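**Hard white crust on shower glass, nothing shifts it**

posted in Cleaning & Laundry

We moved into a rental in June and the shower door has a white haze on the bottom half that feels rough when you run a fingernail over it. The water in Grevel is very hard. I have tried dish soap, glass cleaner and a paste of baking soda and water. The paste made it look better while it was wet and then it dried exactly the same.

The landlord says it was like that when he bought the place and he doesn't mind what I use as long as the glass isn't scratched. A new door would be $494 before fitting and he isn't going to pay that. The tray is acrylic and the floor outside is marble tile, in case that matters. The fittings are chrome.

Is this limescale, or is the glass damaged? And is there something I can buy at a normal store?

— Vira Harasym

---

**Oksana Bondarchuk**

Rough to the fingernail usually means scale sitting on top of the glass. Etched glass tends to feel smooth or only slightly uneven, and it stays cloudy when wet. Yours clears when wet and feels rough, so I'd try acid before giving up on it.

Baking soda won't do much because it is alkaline. Use plain white vinegar, or citric acid powder from the canning aisle, two tablespoons to two cups of warm water.

1. Lay old towels over the marble and keep them there. Acid will dull marble in minutes.
2. Soak paper towels in the solution and press them flat against the glass.
3. Leave them for 20 minutes. Spray again if they start to dry out.
4. Rub with a white non-scratch pad, then rinse the glass, the tray and the chrome.
5. Repeat if needed. Mine took four rounds over two evenings.
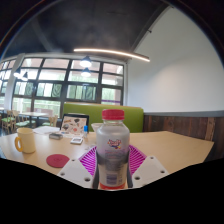 Don't use any of this in the same session as bleach, or a cleaner with bleach in it. Acid and bleach give off chlorine gas. Check the back label of whatever you already have under the sink, and if you used a bleach product on the grout, rinse well and wait until the next day.

Once the door is clear, a squeegee after each shower makes the most difference. I got mine for 99 cents and it's still going.

---

**larkoleo**

razor blade. hold it flat and go slow with lots of soapy water. did my whole door in one evening

---

**Oksana Bondarchuk**

I'd be careful with a blade on a rental. Shower doors are tempered glass and a bit of grit under the edge can leave long scratches. Try the acid first.

---

**Vira Harasym**

Thanks both. I did three rounds with citric acid and most of it is gone. There's still a strip along the bottom seal where the paper towels wouldn't stay put. I'll try rolling them up and tucking them in there.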